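4.2 Recall of household objects and the move

Draft section, revised Jul 2, 2021. Comments still open, see end.

We turn now to the second interview round. As noted in 4.1 the first round asked people to name what they had kept through a move; the second asked what had gone missing, been given away, or been left on the nature strip. 47 households took part in round one and 29 came back. The drop is larger than we wanted. Mostly the renters, who had moved again.

Interviews ran in the lounge room wherever possible. Kitchen second choice. Participants were asked to talk through the room from the door inward, no prompts for the first stretch, then the prompt sheet (Appendix B). The sheet was trialled in the Doltelard flats before the main study and two items were dropped as nobody understood them - "display surface" was one. People say shelf.

Three patterns, in order of how confident we are.

First, furniture is remembered by what sits on it. Asked about a sideboard, participants named the vase, the clock, the bowl for keys, and only then the colour or the maker. Several couldn't give the colour at all. One older participant from Grandier could date her dresser to 1919 from her grandmother's account but described it wholly in terms of plates, most of which had since been shared out among cousins.

Second, framed pictures get treated as fixed even when they never are. A picture leaned on a shelf for years was reported as "hanging" in both rounds. We had coded these as errors. On reflection they're probably not errors in any useful sense, the participant is reporting where the thing belongs, and we have recoded to a separate category (P-lean). Agreement between the two coders improved after this but is still lower than for the other categories.

Third, and weakest, losses cluster in small items stored with large ones. Tea towels in a drawer, photos in a cabinet. When the cabinet went, the contents were forgotten along with it untill somebody asked. We see this in the Nitadar sample and much less in Pan, where households had mostly moved a short distance and made several trips by car. Distance may be doing the work here, or the number of trips. Can't seperate the two on this sample.

A note on plants. Live plants were excluded from the inventory in round one, artificial ones were not, which in hindsight was silly. Participants didn't make the distinction when speaking and had to be asked each time. Round two took both. Counts for greenery are therefore not comparable across rounds and have been left out of Table 6.

Figure 3. Shelving, a framed picture and artificial greenery are in the last of the three. 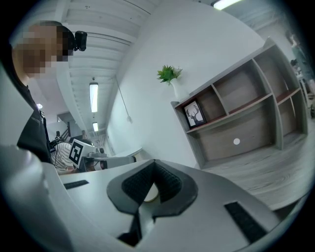
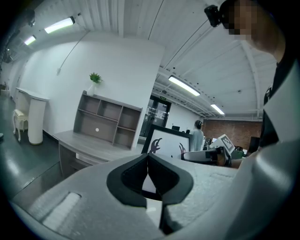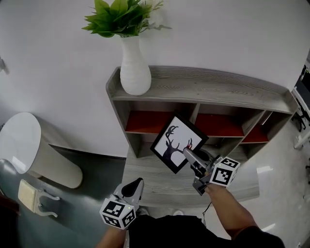

Nnamdi Adeyemi, commenting on the draft, doubts the third pattern and would cut it back to a footnote. His point is that people who make several trips also handle each box more often, so of course they remember the contents, and the Nitadar households used removalists almost without exception. He also wants P-lean defined before the results, with the original coding kept in an appendix so that a reader can see what changed. Agrees on leaving greenery out of Table 6. Would like the September follow-up calls mentioned somewhere in this section, even if only a sentence, as the attrition looks worse without them.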